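Revision log, second draft

I finished the second pass on the Prurmont novel on 8 October 2025. It is a mystery set in 1954, in a river town called Narnelholm, and the draft I started with in April had two narrators. It now has one. Cutting the second took out eleven chapters and most of the subplot about the Fakhoury estate.

My method is simple. Each scene gets a row in a spreadsheet: who is present, what the reader learns, what the detective learns. If the last two columns are blank, the scene goes. 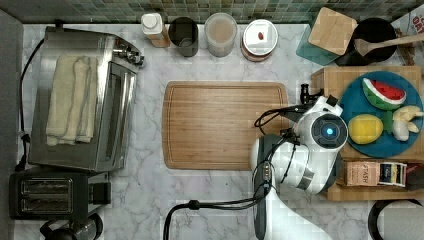
How long should a scene be in a mystery?

Mine run between 2000 and 3000 words. Under that, a clue tends to stick out because there is too little around it. Over that, early readers forget it was there.

Gemma Dawber read the first draft and marked every page where she guessed the killer. Her first correct guess was on page 88, in a manuscript of 523 pages, so the boathouse conversation has moved to the second half. Rekha Unnithan read for period detail and found two telephone calls that would have needed an operator.
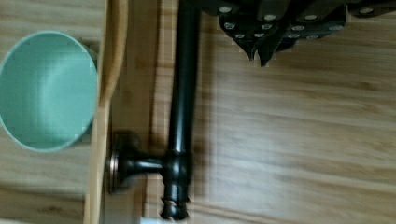 The calls were easy to fix. The train timetable was harder. My alibi depends on a late connection at Rirkow, and in the first draft the suspect arrived before he left. I redrew the whole evening on graph paper in ten-minute steps and moved the murder back by forty.

Next is the line edit. I do it from the last chapter to the first, which makes it harder to get caught up in the story and skip over bad sentences.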